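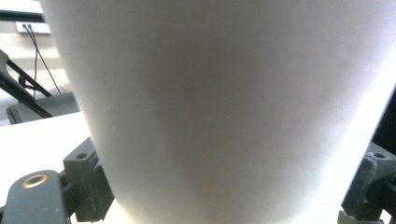 Cups and drinkware - monthly check, staff kitchen, Prakel building

Form 3647, June round. Filled in after the morning break, copy to the Jornberg office.

How to mark: OK, FIX, or OUT. Please write a comment also when the item is OK, if something can be useful for the next person.

1. White cups, plain, outside surface
OK. Smooth and matte, no print and no label. Please keep buying this plain type. The printed ones from last year lost their color in the dishwasher and we had small flakes in the filter.

2. White cups, rim
FIX. Two cups have a rough place on the rim. I passed a dry finger slowly along the edge, and it is felt more easily than it is seen. Both are put aside on the top shelf with tape on them. Do not use them before they are looked at again.

3. White cups, base
OK. The base is narrower than the top, so please test each cup on the flat counter and not on the drying mat. On the mat every cup seems to stand well. One was rocking a little, but it was only a dry crumb under it.

4. Stains inside
FIX. Brown ring in most of the cups which are used for tea. It is not dangerous, but visitors do not like it. Soak with baking soda overnight, rinse two times, and smell the cup before you put it back. In May one cup still smelled of cleaner.

5. Stacking
FIX. The cups were again stacked too high in the left cabinet. The limit is written inside the door, but the paper has become yellow and it is hard to read. I wrote a new one with a thick marker. Cups that stick together should not be twisted with force - put the lower one in warm water and wait.

6. Glass mugs, Kaneko
OK. No cracks found. I held each one against the window light and looked where the handle joins the body. One handle has a tiny bubble in the glass. It was there already in the last two rounds and it is the same size.

7. Measuring jug, 500 ml
OK. The line for 500 is still readable, the smaller lines almost not. For coffee it is enough. For the descaling liquid please use the other jug, because there the exact amount matters.

8. Water pitcher, 2000 ml
OUT. Crack from the spout downward, as long as my thumb. Taken away from the kitchen. Until the new one comes, fill the machine from the 700 ml bottle. It takes more trips but it does not drip on the floor near the socket.

9. Drying rack
FIX. The rubber feet are missing on one side and the rack slides when it is full. I asked Cuten for spare feet and have no answer yet. For now a folded cloth is under it. Change the cloth every day.

10. Cabinet shelf
OK. Shelf pins are tight. The back corner was sticky and I cleaned it. Somebody stores sugar bags there without a clip, please close them.

11. Broken pieces box
OK. Box has a lid and is half full. Broken cups go only here and never in the normal trash bag.

Open from last round: hook for the kitchen towel, still not fixed. The bulb over the sink is changed and now works well.

Next round: check items 2 and 9 first. If the rough rims cannot be made smooth, mark both cups OUT and order new ones in the same plain white.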